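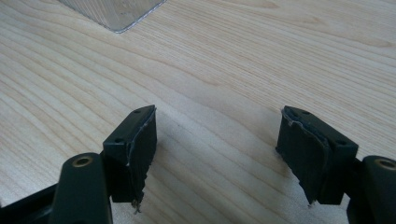 The Ostbridge Household Repair Library will extend its furniture care program to the Prustport branch beginning in June. The program, which opened in 2005 with a single shelf of borrowed hand tools, now lends to 800 member households and offers monthly instruction in the cleaning and refinishing of wooden surfaces. Much of that instruction concerns pale woods, which have become the most common material brought to the Saturday sessions. On a light tabletop with fine, closely spaced grain, the lines may run diagonally and bend into broad arcs, and members are advised to follow them with the cloth, even where they curve. Rubbing across the grain can leave marks that show plainly in daylight.

Members frequently ask which finish is suitable for a desk or dining table in daily use. The library does not recommend one product for all purposes. Oil is simple to renew and may be applied to a small worn area without treating the whole surface. Varnish gives stronger protection against spills but must usually be sanded back before it can be repaired. Wax alone is best kept for pieces that receive little wear. Printed guidance on all three is available at the Conceição Street desk and will be supplied to Prustport before the branch opens its counter.
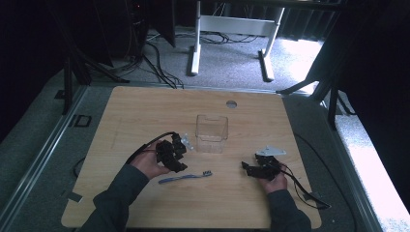
Work above a light wooden tabletop.

The extension is supported by a grant of $4000 from the Tirura Fund for Neighborhood Learning. The grant will pay for sanding blocks, clamps, dust masks and a second set of reference books. It does not cover stains or finishes, and members should continue to bring their own. Borrowing periods will be the same at both branches. Hand tools may be kept for 5 days and renewed once, provided that no other member has placed a request.

Members are reminded that cloths used with oil finishes must be laid flat outdoors to dry and must not be left folded in the workroom bins. Tools should be returned clean, with any damage noted on the card. Requests for places at the Prustport sessions may be made at either desk during opening hours. Places will be given in the order in which requests are received, and a waiting list will be kept at each branch.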